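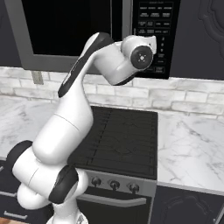

From: Mervyn Nuttall
To: kitchen-arms list
Date: 19 Jan 2020
Subject: Re: draft 3 of the household arm practice notes

On section 5, Abla Srour wrote:

> I've folded in the comments from January and I think section 5 is
> close to done. The main points are now:
>
> 5.1 Every task is run in the simulated kitchen before it is run
> on hardware.
> 5.2 A task that passes 76 runs in simulation with no contact
> faults is cleared for a real kitchen at normal speed.
> 5.3 The arm's home pose must keep clear of all appliance controls.
> 5.4 The tool flange is treated as a tool, whether or not
> anything is mounted on it.
>
> Kanchan is happy with the wording and the Skenden people have
> said they can live with it. Unless there are strong objections I'd
> like to freeze this and move on to section 6 (cleaning and food
> contact). If you object, please propose text.

I object to 5.2, I have doubts about 5.3, and I'll propose text, so please don't freeze it yet.

Take 5.2 first. Where does 76 come from? I went back through the archive and the earliest mention I can find is Wellington Macedo's message about the Cosside trial, where 76 was how many runs they got through before they had to give the room back. He said so plainly. By draft 2 it had turned into "a suitable number of runs, e.g. 76" and now the "e.g." has gone and it's a pass mark. I have no quarrel with Wellington, who never claimed it was anything else. But somebody outside this list is going to read that figure and assume there was a calculation behind it.

Even with a better number I wouldn't like the clause. Our standard simulated kitchen is a range between two marble countertops, a microwave over it, navy cabinets, a brick-style backsplash. It's a nice kitchen. Nothing in it sags. No one has left a dish towel over the oven handle. The grates on the cooktop sit exactly where the model says they sit, on every run, unless somebody goes in and moves them, and as far as I can tell from the Kashyap logs nobody did. Running the same thing 76 times in a room that doesn't change tells you the planner repeats itself. I already believed that.

I would also like us to be careful with the phrase "contact faults." In the simulator a contact fault is whatever the collision shapes say it is. If the oven handle has been given one big box for a collision shape, the arm can't get its wrist behind it and we will never see the fault that matters most. If it has been given no shape at all, the arm can go straight through and pass with full marks. Both have happened to people on this list. Draft 3 says nothing about who checks the shapes, or when.

Now 5.3. I agree with the intention and I don't think we meet it ourselves. In the render of our own kitchen the wrist is hanging in front of the microwave's control panel, with the bare flange turned out toward the room. Maybe that's a waypoint and not home. The draft doesn't require anyone to say which, and a reader can't tell by looking. If a reviewer can't tell a resting arm from one that's halfway through a job, I'm not sure what "must keep clear" is supposed to mean in practice. Clear by how much? Clear of the buttons, or clear enough that a person can reach the buttons? Those are different distances, and the second depends on the person. The knobs on the range strip deserve the same question. I'd put them ahead of the microwave, personally, as a bumped burner worries me more than a bumped timer.

5.4 is good. Leave it alone. I was against it last year and Sombat Boonyarit talked me round.

Proposed text, for people to pull apart:

5.1 Each task is run in simulation before it is run on hardware. The report names the scene used and lists every object in it that was moved or changed between runs. If nothing was changed, the report says so.

5.2 Passing in simulation allows a first hardware run at reduced speed with a person at the stop button. It does not allow anything else. Normal speed is approved on the basis of hardware runs only.

5.2a Before testing, someone other than the scene's author compares the collision shapes with the visible shapes for all handles, knobs, grates and doors within reach of the arm, and signs the report.

5.3 The home pose is named and recorded. In the home pose, no part of the arm is in front of an appliance control or between a standing adult and that control. Any other pose shown in a report is labeled with its step in the task.

I've left the number of runs out of 5.2 on purpose. If people want one, I'd ask that whoever supplies it also supplies the reasoning, in the draft, where it can be argued with. I'd accept "we picked it because it fit in an afternoon" as long as it's written down.

On who has agreed: Abla, you say the Skenden people can live with it. I'm sure they can. Their whole product line is tested in simulation, and 5.2 as drafted would clear most of it without anybody plugging in an arm. I don't say they're wrong to like it, only that it shouldn't count for much as review. Has anyone asked Zurnora, who do install in real homes? I'd sooner hear from one of their fitters than from 7 more of us.

Kanchan, one for you, as you keep the template. The report form still has a single box marked "environment" and people write "kitchen" in it. Could that become two boxes, scene name and scene version? It would be almost no work and it would have saved me most of an evening with the Kashyap logs, which cover two versions of the counters and don't say where one ends and the other begins.

I haven't read section 6 yet. I'll try to before the call.

Mervyn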